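Search posts, people, tags
Go

Leidy Arango
29/08/2018

Finished the audiobook of The Brumton Ferry last night. 17 hours. I have some doubts, so this will be a few posts.

First, the blurb. "A nostalgic coming-of-age tale for all ages." Which ages? The boys are 12 and the first four chapters are about their grandfather's mortgage.

The narrator does a different voice for every child. Morgan and his cousin both sound like a man with a cold, and when they argue I lost track of who had stolen the boat.

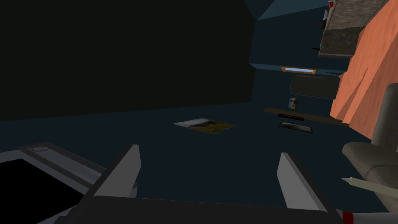 Two grey fingers, teal floor, simulated.

The reviews bother me more. Up to 700 five-star ratings in August, and the ones I read all call it "a summer you can almost smell". Did they all smell it separately?

Lekelus, the publisher, says the print edition has an extra chapter. So the people who paid for the audio got the short one? I've asked. No reply yet.

To be fair, chapter nine is good – the night on the mudflats, with hardly any dialogue. I played it twice.

I got it on a Skillow free trial and I'm still not sure it was worth the price. Four hours shorter and I might have recommended it.

Contact | © 2018 | Back to top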